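Two-arm crayon table: right wrist cable keeps snagging
March 10, 2020
Posted by Aidan Mulligan

amulligan:
Hi folks, long post, so get a coffee. I look after a two-arm sorting table at Nunddale and I'd love some opinions on cable routing before I take everything apart again. (I've taken it apart plenty already, my wife thinks I live under that thing.)

The setup is simple enough. There's one arm on each side of a square table, bolted up near silver brackets, and the job is crayons into containers by color. Orange goes to the orange bin in the far left corner, the blues go to the teal one in the middle, and the purple and pink ones go to the black basket with the handle. We scatter them in little clusters and let the arms at it. It's a lovely job to watch when it runs!

My trouble is the right arm. The wrist cable hangs in a loop underneath, and when that arm folds back down toward the near corner the loop gets low enough to drag. Last month it swept a whole cluster of crayons onto the floor, and then the wrist joint threw a fault at cycle 348. I cleared it, homed both arms, and it ran fine until cycle 423, when it did precisely the same thing. Same joint, same corner.
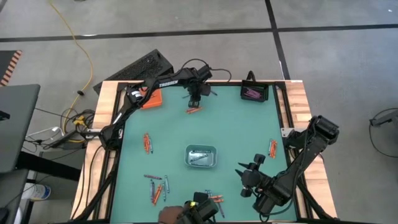
I've reseated the connector at the wrist and at the elbow, and I swapped the cable once, back in September, with one from the spares drawer. That helped for a while. What I'm leaning toward now is tying the loop up tight along the forearm so there's nothing left to hang. Has anyone run theirs like that for any length of time? I don't want to trade a snag for a broken conductor.

dcaceres:
Hello Aidan! Please don't tie it tight, I beg you. I did that on our left arm two years ago and I was so proud of how tidy it looked, I even sent my boss a picture of it. Then the wrist rolled all the way over, the cable had nowhere to go, and it pulled the plug halfway out of its socket. The fault came and went for weeks and I chased it through every joint in the arm before I looked at my own cable ties.

Leave the loop, but send it over the top of the wrist. Your left one already goes that way and you say it behaves. Roll the wrist by hand to both ends with the power off, see how much slack it wants at the worst spot, and add a little. Mine is held with a strip of soft hook-and-loop at the forearm and nothing at all past the wrist.

Dayana Cáceres

benchmoth:
I'm going to disagree a bit. A loop over the top is fine on an arm that reaches out flat, but his right one is doubled back on itself, elbow way out past the edge of the table and the forearm coming back in. In that pose "over the top" can turn into "into the elbow" pretty quick. I'd put the slack at the elbow, where there's room outside the table, and keep the wrist end short. Not tight! Short.

And while you're in there, check the elbow bolts. A little play up there is a lot of play at the fingertips.

dcaceres:
Benchmoth, I see what you mean about the elbow, but then he has a longer cable moving past the joint on every pick, and that's where ours wore through. We may just have to be friends who route differently. :)

oldgrizz_44:
You two are both skipping the cheap fix. Teach the arm a higher park position and a higher travel height over that corner. If the loop never gets down to crayon level, who cares where it hangs? Costs you a few seconds a cycle. Also the mess of cords on the floor next to the table, I'd get that up off the concrete before somebody catches a foot in it. I've seen a controller dragged off a shelf that way, and it wasn't the controller's fault.

amulligan:
Thank you all, this is more help than I've had in a month. Grizz, point taken on the floor. It grew. There's a yellow cable that runs clear across and lands in the middle of the pile, and I keep promising to put a cover over it. I'll lift the power adapter and the connector block up onto something this week.

On the travel height, I did try raising it, and the trouble is the pick itself. It still has to come down for the crayons lying near the right front, and it's the coming down that drags. So I think the routing has to change either way.

Does anybody have a favorite sleeve, by the way? The Preltitz one I've got is so stiff it fights the wrist.

dcaceres:
Midevix braided, the smallest size that will go over the plug. It's floppy like a shoelace. Skip the sleeve past the last joint though.

benchmoth:
Seconding the Midevix, so there, we agree on something. When you put it back together, run 10 slow cycles with your hand near the stop and watch only the cable. Ignore the crayons completely. It's hard, you'll want to watch the crayons.

amulligan:
Okay, update from this evening. I went with Dayana's way first, mainly as it was less to undo. Loop over the wrist, soft strap at the forearm, nothing past it. Rolled it by hand to both ends and the plug didn't pull. Elbow bolts: two were a hair loose, so benchmoth gets a point too. I snugged them and marked them with paint pen so I'll see if they creep.

I've only run 6 slow cycles so far and I'm not calling it fixed until it gets well past 423. If it grabs the elbow I'll move the slack and come back here to eat my words.

oldgrizz_44:
Re-home both arms after touching those elbow bolts, not just the right one. And check your pick heights over the teal bin before you go back to full speed.

amulligan:
Good call, I'd only homed the right. Doing both in the morning.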